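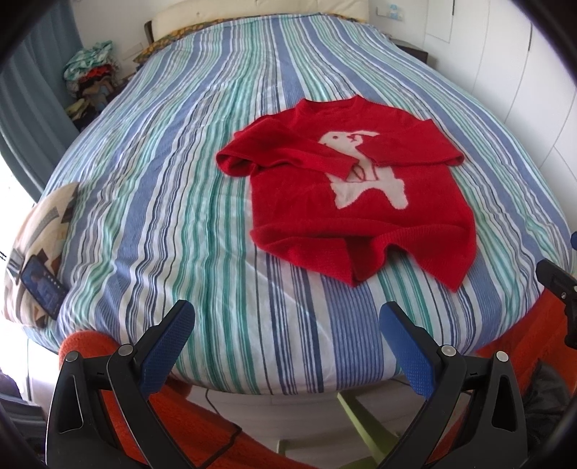
Yvette says I should have low-pass filtered the map before fitting the model into it, and that the score I was so pleased with last night means very little at this resolution.

2024-05-14. Redid the fit her way. Filtered to 15 angstroms, then ran the global search again with 60 starting positions. It gave 3 solutions, two of them nearly the same. The third has the small domain upside down. Residue 155 sticks out of the density in all of them, so I will try moving that loop by hand.

Saved the session under a new name this time. Lorena Paredes wants the figure in June. Still no word on the Trurko grid order. Bed at eleven.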